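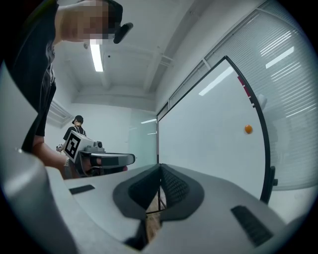

By Arnulfo Quintero
Opinion | Rooms and furniture

Quick one this week, written standing up. Big tables. I want to talk about big tables and what we do to them, which is pile stuff on.

Every shared room I've worked in has had one. And every one of them was a shelf by the end of the month. Post. Cables. Someone's lunch tub with the lid missing. A jumper. At Norkbridge, where I did six years, we had a beautiful long thing that cost £334 second-hand and I could not tell you what colour the top was. Brown? I think brown.

So my opinion, for what it's worth — a table you work at should be nearly bare. One thing out. The thing you're busy with. A small orange ball on a big white table is easy to look at, easy to reach for, easy to put back. Put the same ball down among the mugs and the staplers and you've lost it, and a bit of your temper as well.

White helps. People moan that white tops show every mark and yes, they do. Good. You see the mark, you wipe the mark. A dark top lets you get away with it for weeks, and then one Wednesday you put your sleeve in something.

Size helps too. I've heard the argument that a bigger table just collects more rubbish. Had it from my sister at some length. Don't agree. A small table gets full so quickly you stop noticing it's full. On a large one the first stray mug looks daft, miles from anything, and somebody moves it.
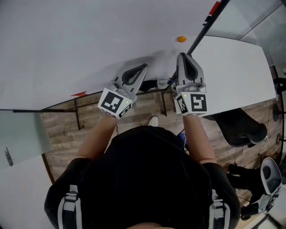 Now the walls and floor

Whiteboards. Same rule, and people are even worse at it. I wrote last time about the board at Flernano with a wifi password on it that had been wrong for two winters, and got a few cross emails. Still think I was right. A big board with a thin frame is a lovely thing to have in a room. Put it where people stand. Then rub it out at the end of the day, all of it, including the clever diagram. Take a picture first if you must.

Floors I'm softer on. I like wood, a brown wooden floor makes a plain room feel less like a dentist's. Carpet tiles I will not discuss. But the floor is also where the table stuff goes when you clear the table, isn't it. Bags, boxes, a roll of something. That isn't clearing, thats moving it down a bit.

And leave room to stand. Chairs are fine but plenty of work goes better on your feet, at the edge of the table, arms out in front of you, with space behind so the next person isn't breathing on your neck.

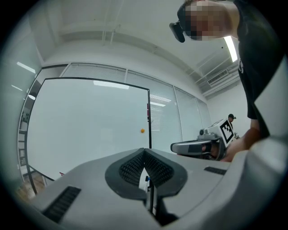 Where is everything supposed to go, then?

In a cupboard with doors, in the same room, close enough to reach in a few steps. If the cupboard is down the corridor no one will use it. I certainly wont.

It takes almost 30 minutes to clear a really bad table. I timed it at the Araújo place, on my own, in a mood. After that it's a minute or two at going-home time. Mugs first, then paper, then the cloth.

More on cupboards next month, if I ever find the tape measure.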